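January, late, kitchen table

So I said I'd write more this month and here I am at 11 p.m. with cold tea, trying to get the whole exercise down before I forget it. My feet hurt in places I didn't know feet had. The reserve battalion finished its winter rotation this morning and I am officially off the hook until spring!

We had 190 people on the books for this one, which is a lot for Rollach. The barracks there were built for fewer, and the mess line went out the door and down the steps every single breakfast. I was in the logistics cell again with Carmela Mazza, who has been a staff sergeant for so long that the colonel asks her things before he asks his own deputy. She had me on the fuel sheets the first two days. Then the Niler convoy got held up at the bridge (weight limit, somebody hadn't read the road notes) and I got moved to the radio, and that was pretty much my life from then on.

I like the radio, as it happens. You hear the whole thing going on without having to stand in it. The route from Fontana up to the range is 28 kilometers and in good weather the trucks do it in under an hour. We did not have good weather. Sleet all the first night, then fog so thick the lead driver was calling in road markers one at a time, and I was sitting there with a grease pencil moving a little tab along the map like somebody's grandmother playing bingo. They all got in. The last truck came through the gate a bit after four and Carmela just nodded, put her head down on the desk and slept for 20 minutes.

The live part was better than last year. The mortar platoon got their timings right, the medics ran their casualty drill twice, and the second go was so much smoother that even Major Zuccaro smiled. I should say Ermanno Zuccaro is a nice man off duty. On duty he has one face. He gave us a talk on the last evening about the new readiness plan, and what it means is more call-ups and shorter notice. People groaned. I groaned too, but quietly, as I was in the second row.

There's also talk of moving the whole depot from Rollach to Kovero next year. I really hope not. Kovero is farther for me, the parking is a joke, and I only just got a locker that shuts.

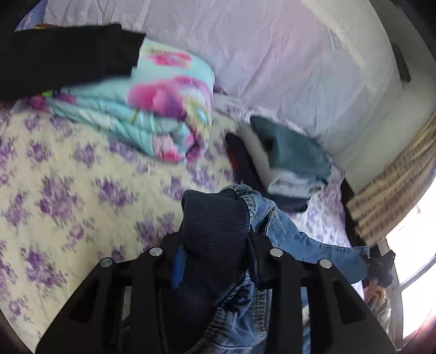

My kit inspection at the end went fine except for the gloves. I signed for form 501 gear in the fall, all of it, and handed back everything but one left glove, so now there's a statement to write and probably a few bucks out of my pay. I've wanted out of uniform for days. Faded blue jeans and a navy ribbed knit, that's all I'm asking for from now until the next letter comes, and if the jeans are creased, fine, so am I.

Carmela texted an hour ago to say the fuel numbers balanced on the first try. Bed now. Still have to call Mom about the weekend, and find that glove, it might be in the side pocket of the big pack.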